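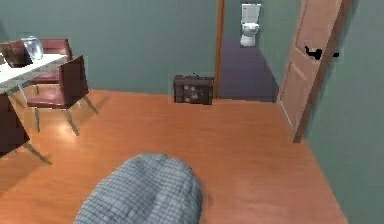

Speaker notes: "Where does the plan live?"
9 min read

OK so, hi, thanks for coming back from coffee. I'm going to talk about planners, and mostly about the boring part of planners, the part where the thing has a plan and then has to keep it while the world moves under it. If you came for the learning talk, that's Ngaio, next door, and I won't be offended (go quietly please).

Quick who-we-are. Four of us on Sallach, which is the household simulator plus the planning stack on top. Jannik does the physics side, Vicente does perception, Gunther keeps the build alive, and I write the planner and get blamed for everything. Keep this short, people don't care about org charts.

First slide stays up for a while. It's the gripper's own view in one of our rendered rooms. Ask the room: if I say "go get the glass thing off the table," what do you need to know before you move? Wait for hands. Somebody will say "where the table is." Somebody will say "where the chairs are," and that's the one I want, there's a chair pulled out right by the table. If nobody says it, I say it.

Then ask the second one: now I say "go to the bathroom." Door's open, you can see straight through to the toilet, clear floor up to the threshold. Super easy, right? For us it was the worst task in the whole set. 441 episodes of go-through-the-door and the old planner finished 287 of them. Pause here. Let them do the division.

So why. The old planner (Olmedo, for those who remember it, sorry) rebuilt its map from every new view. Whatever the camera saw was the world. When you drive toward a doorway the door itself slides out of view, and the second it did, Olmedo forgot there was a door. Plan says turn now, gripper swings into the door edge. Backs up, sees the door, remembers, replans, drives forward, forgets. We had one episode that did this for the entire time limit. Play the clip. It gets a laugh, let it.

Now the fix, and I want to be straight about how dull this is. We stopped throwing things away. Every object gets a record with a pose, a confidence and a last-seen time. Confidence decays at a rate that depends on the class. Walls basically don't decay. Doors decay slowly. Chairs faster, people drag chairs around. A suitcase on the floor, faster again. Vicente picked the first rates by gut feeling and we've changed three of them since January, so please don't copy the table from the slide, get it from the repo!

Same episodes, same seeds, with memory turned on: 403 out of 441. Say the number slowly. Then say what's left, because someone will ask. Most of the remaining failures are glass. Clear vessel, green wall behind it, and the detector gets the wall. Memory doesn't help you remember a thing you never saw in the first place. Point back at the first slide if it's still up.

Tooling bit. If I'm over time, skip to the demo.

Eckhard wrote a viewer called Korormont that replays an episode with the planner's beliefs drawn over the render. Ghost outlines for stuff it remembers but can't see right now. I can't tell you how many bugs I found in the first hour with this thing, I'd been reading log files like an animal. You scrub back to 30 steps before the collision and there's the ghost door, rotated the wrong way, plain as day. That one was a sign error. Mine.

Demo: type the command, don't paste it (pasting broke in rehearsal). Hit space to pause when the ghost shows up. If the laptop hangs, go to the recording in the Fellus folder.

Things people ask:

Does it run on a real arm? Not yet. We've only run the memory layer in sim. Don't let anyone talk me into a date.

Why not learn the decay rates? We'd like to. Gunther has a branch. It's slower than the hand-set ones right now and a bit worse on chairs.

Does the map ever fill up with junk? Yes. We prune, badly. Come find me after.

Last slide is the repo link, leave it up. Thank Jannik for the rooms, he's in the second row and hates being pointed at, so point at him.

Questions about these notes: write to the Sallach planning group | © Sallach project | Back to top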